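3.2 What the bowlers told us

I sat down with 71 club cricketers in March, and Zinhle Botha did the net sessions at Skuvik. We wanted to know how fast bowlers feel on day 4 of a long match – tired, sure, but where? Most of them said the front knee! Violeta Figueroa had bet on the lower back, and I'd gone along with her. 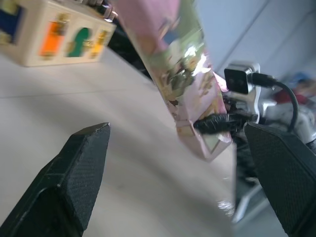
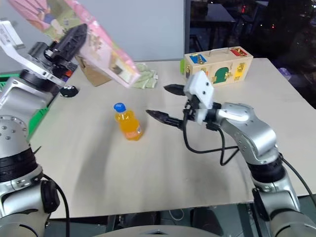

Figure 2. The pink package over the pale beige tabletop, in two views.

Now, the knee answers came mostly from players who'd bowled more than 700 balls that month, so I wouldn't read too much into them yet. We split the group by workload in the next section (and drop the 10 who only bowl spin, which Zinhle and I argued over for ages).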